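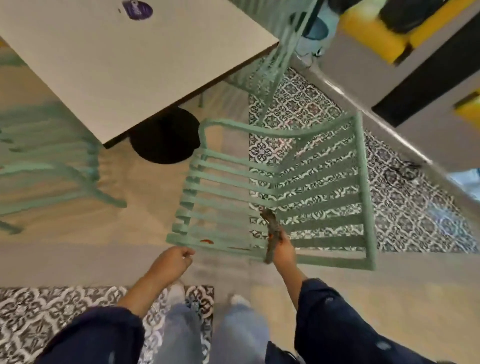

Mintgrüner Lattenstuhl auf gemustertem Teppich, Juni.

Arbeitsbuch Prüfstelle Spielsysteme, Eintrag Freitag, 9:40 Uhr
Gegenstand: Limitprüfung Wettplattform Skomis, zweiter Durchlauf

Der Durchlauf wurde mit dem von Prosance gelieferten Testdatensatz wiederholt. Der Datensatz umfasst 4.000 simulierte Wettabgaben auf Fußball und Tennis, Einzel- und Kombinationswetten gemischt. Die Einzahlungsgrenze war für sämtliche Testkonten auf 100 Euro je Kalendermonat gesetzt.

Ergebnis: 3.293 Abgaben angenommen, die übrigen abgewiesen. Die Abweisungen wegen Limitüberschreitung sind im Protokoll mit Grundschlüssel hinterlegt. Bei den Abweisungen wegen Quotenänderung fehlt der Schlüssel; das Feld ist leer. Derselbe Befund lag bereits im ersten Durchlauf vor und ist Prosance schriftlich mitgeteilt worden. Eine Antwort steht aus.

Zu klären ist ferner das Verhalten beim Monatswechsel. Eine um 23:59 Uhr begonnene Einzahlung, die erst nach Mitternacht bestätigt wird, rechnet das System dem neuen Monat zu. Nach der Prüfanweisung ist der Zeitpunkt der Auftragserteilung maßgeblich. E. Farkas hält die Abweichung für einen Mangel der Stufe 2; ich schließe mich dem vorläufig an.

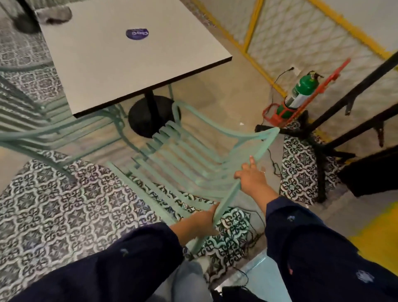 Die Vergleichsmessung gegen Castaño (Altsystem) konnte nur teilweise erfolgen. Die Schnittstelle zum Standort Uvov war ab 11 Uhr nicht erreichbar, und die Antwortzeiten liegen daher nur für Einzelwetten vor. Der Mittelwert beträgt 80 ms, gemessen am Eingang des Wettservers, ohne Zahlungsabwicklung. Kombinationswetten sind nachzuholen, sobald Uvov die Leitung freigibt.

Selbstsperre: Ein gesperrtes Testkonto konnte sich nicht anmelden, erhielt jedoch weiterhin die Werbenachricht zum Wochenendspieltag. Versandliste und Sperrliste werden offenbar nicht zum selben Zeitpunkt abgeglichen. Auszug beider Listen liegt im Projektordner unter »Sperre«.

Offen:
Grundschlüssel bei Quotenänderung (Prosance)
Zuordnung beim Monatswechsel, Einstufung durch Emese Farkas zu bestätigen
Kombinationswetten Castaño
Abgleichintervall der Sperrliste, Nachfrage bei Skomis

Vor dem dritten Durchlauf sind die Testkonten zurückzusetzen. Die Konten mit aktiver Selbstsperre bleiben davon ausgenommen.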